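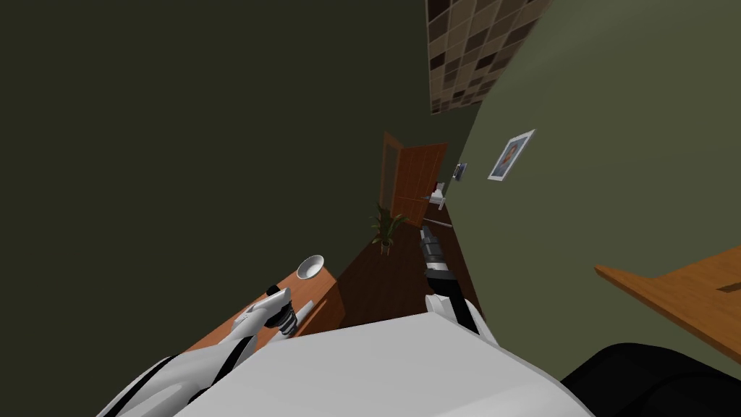 1/ Our paper on tilted viewpoints is accepted, so I can finally write about it. The short version: if you train a two-arm policy in simulation and let the head camera lean during training, the policy suffers much less when the real camera is not mounted straight. Details in the next posts.

2/ The problem first. Most simulated demonstrations are rendered with a level camera. In real labs the head is a few degrees off, or the robot leans when it reaches. We saw policies that were good on Friday and bad after the neck was re-tightened.

3/ Our method is called Drillen. During rendering we rotate the camera around its own viewing axis, but we leave the robot and the room as they are. The actions stay in the torso frame. So the same demonstration gives many views, and the correct motion does not change between them.

4/ Please note this is different from rotating the finished image. If you rotate the image, you get black corners, and the policy can learn from the corners how much you rotated. We made this mistake for almost the whole month of March.

5/ The rooms come from our scene generator, Skandalier. It makes corridors and small rooms with tables, doors, plants, pictures on the wall and so on. Wall color and ceiling tiles are random. The colors are sometimes ugly, I agree with the reviewer.

6/ The task is simple on purpose: one arm goes to a bowl on a table, grasps it and lifts it. The other arm has no job, but the policy still must control it. Policies trained on level views often moved this second arm toward the table also, when the view was tilted.

7/ Training set: 3632 demonstrations, all in simulation. Of these, 1733 have a table on both sides of the robot. I mention it because the two-table rooms were harder. With strong tilt, the policy confused which table is "near".

8/ Result: we ran 100 test episodes with strong tilt, in rooms not used for training. The policy trained with Drillen lifted the bowl in 92 of them. The level-only policy did so poorly that we stopped comparing the finer settings with it. The full table is in the appendix.

9/ What I did not expect: the two policies look very similar on level views. I was afraid that we would pay for the tilt there. On our test rooms we did not see a clear difference, but we have only one task, so please do not quote me too strongly.

10/ Where it fails. Bowls close to the far edge of the table are still difficult. The gripper comes in a little too low and touches the side of the bowl before the fingers are open enough. More tilt data did not help with this. A wrist camera probably would -- we have not tested it.

11/ We also tried to estimate the tilt first and give it to the policy as one extra number. It worked well in wide rooms and badly in narrow corridors, where the estimator was often wrong with great confidence. We dropped it. There is a short section on it in the paper.

12/ Code and the scene files will be on the Endale project page when the license question is solved. The checkpoints for the Sheehan benchmark are separate and will come later. If you need the tilt sampler before that, write to me, it is a small file and I can send it.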